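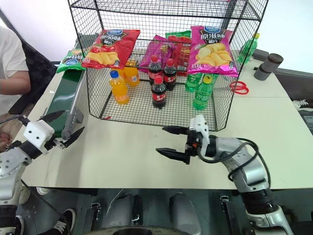 Snacks and drinks in one wire basket?

Last updated: July, 21:40

marloes_dg
Hello all! I've taken over the snack corner in our workroom at Vanhove and have put everything in one tall black wire basket, bottles standing at the bottom (orange juice, cola and the green fizzy stuff) with the crisps laid along the top. I do like how cheerful it looks with all those bright bags, but I'm dithering about whether it's sensible. How do the rest of you manage yours?

luukb
Lovely colours, but I'd split them up. We had one basket for everything and whenever somebody wanted a cola the crisps had to come off first, and by the end of the week you were eating crumbs with a spoon. Bottles in the basket, bags in a box next to it.

jelle_vdb
Can't agree, Luuk, sorry! Crisps on top is exactly right, they weigh nothing and people can see what there is. A second box only eats up the table. I'd just put the same sorts together, which you've done already with the cola in the middle.

luukb
Fine until someone helps themselves in a hurry, that's all I'm saying. We're 40 people on our floor and they are always in a hurry.

marloes_dg
There are far fewer of us, thank goodness. There's a green bag of crisps that's ended up outside the basket altogether, so perhaps Luuk has a point about space.

maarten_vl
I'd move the red-handled scissors a bit further off too, if hands are going to be rummaging there all afternoon. Otherwise leave it as it is and see which flavour goes first. My money is on the big pink bag.

marloes_dg
Scissors will go in the drawer tomorrow morning, thank you Maarten. I'll try Jelle's way first and report back on the crumbs.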